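Tilusier – second-hand graphics card price list

README, last revised 2026-10-07

The file holds 3000 asking prices for used workstation cards, copied by hand from adverts. Asking prices only. Sellers ask for all sorts of things, and I would not read a trend into any of it. 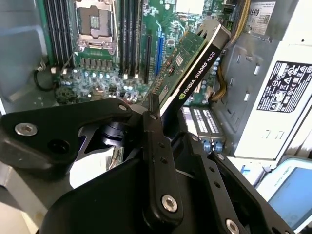

Mirta Riquelme wrote to say that the February rows look too cheap, and wondered whether broken cards had been left in. They had. I have marked 163 rows as "doubtful" – a guess from the wording of the advert, nothing firmer.

Columns: model, price, condition, town. "Condition" is the seller's word, so treat "as new" with care.

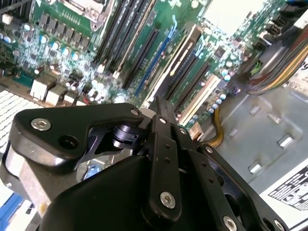

Postage is missing from 2 of the 4 sources, and I have not tried to fill it in. Corrections go to Vicente Gaete, with a copy of the advert please.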